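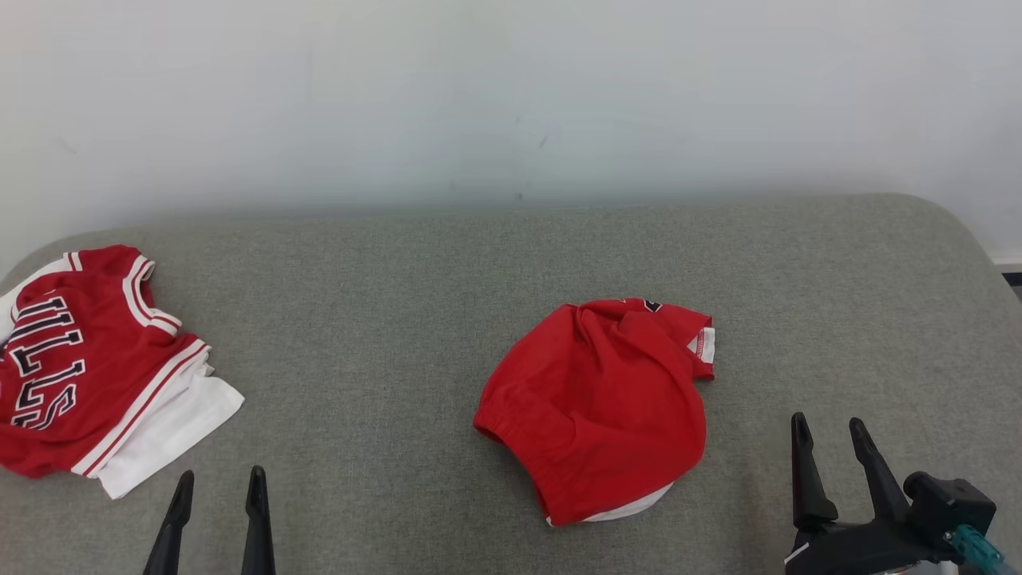
April, just after lunch. Back on the opening titles for Draltville, which I had sworn I was finished with. The scan came up beautifully (far better than any of us expected from a print that has lived in a shed) but the lettering still swims against the crowd shots, and Selamawit Bogale is quite right that you can't read the dance director's name at all. I've been leaning towards a heavier font, and now I think the font was never the trouble. Look at the big white letters on the red jersey, with the black outline around each one. They'd read from the back row of any cinema. So I've put a thin black edge on our own white letters, left the weight alone, and the names sit up properly even over the red curtains.

Next job was the song in the market. The picture drifts out of sync by the second verse, and I spent far too long blaming the soundtrack before I thought to check the splice. There are seven frames missing right where the actress turns around. I've held the frame before the turn for the time being, and it looks a bit sticky, but her mouth lands on the words again and it is such a pleasure to see her sing it properly. If anybody has a better idea please write it in the margin, I won't be offended.

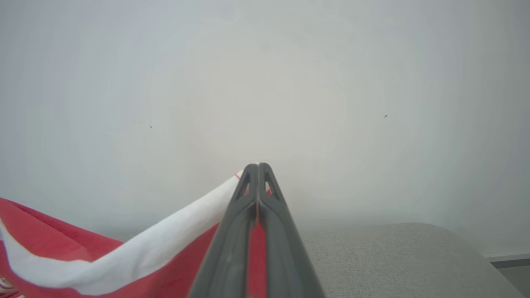 Dust and scratches: reel two is done, 928 frames cleaned by hand. I left the little sparkle on her earrings in every one of them, as the software kept wanting to paint it out as dirt. Please don't run the automatic pass over that reel again! The cleaned version is on the Netik drive, in the folder marked with my initials, and the untouched scan is beside it.

Subtitles are the long haul. The list has 2,706 lines and I've checked the first 600 against the dialogue. The jokes in the wedding sequence come out rather flat in English, so I've coloured those lines yellow and would love a second opinion over a cup of tea. Watch the spelling of the villain, too. It's Yeh all the way through, including on the poster, and the old file had it three different ways.

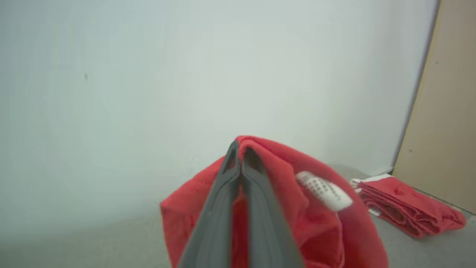 Red cloth in the gripper's closed fingers, folds hanging down on both sides.

4.40 pm. Ran the titles once more on the Dornell projector with the blinds down. The black edge holds up, though it goes a touch fuzzy on the smallest credits, so those might want a thinner line. Selamawit wants to see it with the music before we lock it. Still to do: the fade at the end of reel three, and the hiss under the temple scene.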